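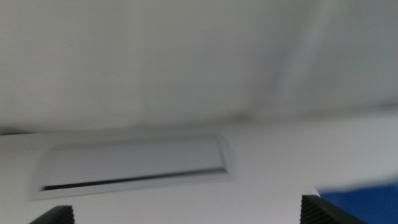

How do I get the measured quantities for a public works contract once the job has been signed off?

Corina Rüegg

The contract in my case is the water main to Arnon, let by the district to a contractor called Larico. The tender was for 4000 metres of buried pipe with valves, washouts and one pressure-reducing chamber. The completion certificate says the full length was laid. The final account came out well over the tender sum and the district's published notice gives a single total with no breakdown. I have the tender drawings and the bill of quantities as issued, 179 pages together. I do not have anything showing what was measured on site. The clerk told me the matter was closed and that the certificate was the record.

Rahel Imhof

Ask the district for the final account and its supporting measurement sheets, naming the contract number, and do it in writing under whatever access to information rules apply to your district. The completion certificate is a separate document. It records that the engineer accepted the work as complete on a given day, and it says nothing about how much was paid for under each item.

On a remeasured contract the quantities in the bill are estimates. The contractor is paid the rate in the bill multiplied by the quantity measured. So there should be, for every interim payment, a set of sheets showing chainage from and to, depth band, pipe diameter, surface type and the resulting quantity. They are usually signed by the contractor's agent and the engineer's representative. If the contract was lump sum there may be no sheets, and any increase will be in the variation orders instead. Check which it was before you write. The form of agreement will say, normally in the first few clauses, and so will the preamble to the bill.

I would ask for the following by name:

- final account, priced, item by item
- measurement sheets for all interim certificates
- register of variation orders, with the orders themselves
- as-built drawings, including longitudinal sections
- pressure test records by section
- engineer's letters on any change of rate

Do not ask for "all documents relating to the project". It gives the office a reason to refuse on grounds of volume, and if they do comply you will get the correspondence on site fencing first.

When you have them, compare three lengths: the sum of the measured lengths, the length on the as-built drawings, and the sum of the tested sections. They will not agree exactly. Pipe is measured along the centre line, sometimes through fittings and sometimes excluding them, and the preamble states which. A difference of a few metres means very little. A test record missing for a whole section is worth a follow-up letter.

Then look at excavation in rock. This is where most of the growth in a pipeline account tends to sit. The rate is several times the rate for ordinary ground and the quantity depends on what somebody agreed in the trench before it was backfilled. There should be a dated agreement for each stretch, and often photographs with a staff in view. If the tender assumed very little rock and the account has a great deal, ask for those agreements specifically. A large quantity is not proof of anything, as site investigation for small rural mains is often thin.

Corina Rüegg

Thank you. It is a remeasured contract, the preamble says so. The variation register has now arrived and lists 16 orders. Order 11 moves the pressure-reducing chamber uphill and refers to a sketch by Berchtold, who I think were the designers. The sketch was not enclosed. Can they withhold it as the designer's property?

Rahel Imhof

Copyright in a drawing and access to it are usually handled as separate points. The district can normally let you inspect it at the office even if it will not supply a copy. Ask for inspection as the alternative in the same letter. Note also whether the order was issued before or after the chamber was built. The register should have both an instruction date and an issue date. Many registers have only one column, in which case the covering letter will have to do.

niteck_user

just ask for the audit. every district gets audited

Rahel Imhof

The annual audit will cover the district's accounts as a whole and may not have sampled this contract. It is published in most places and costs nothing to read, but it will not contain trench measurements. A technical audit of the works themselves is a different exercise and has to be ordered by someone.

trench_and_duct

Agree with most of the above. Two additions. If the sheets are said to be lost, the contractor has a set and so does the supervising engineer, and the conditions of contract normally fix how long they must be kept. Ask the district what that period is. Second, the bill item for reinstatement of road surface is easy to check yourself with a measuring wheel. The patches on our own main were still plain to see years later. Measure them, multiply by the trench width allowed in the preamble and compare. Keep a note of where you started each run.

Last updated: 12/12/19

Related
Reading a bill of quantities: what the preamble covers
Time limits for replies to written requests to a district office
Retention money: when is the second half released?
Who holds as-built drawings after handover?
Objecting to a tender award as an unsuccessful bidder

Contact | Posting rules | © Contributors | Back to top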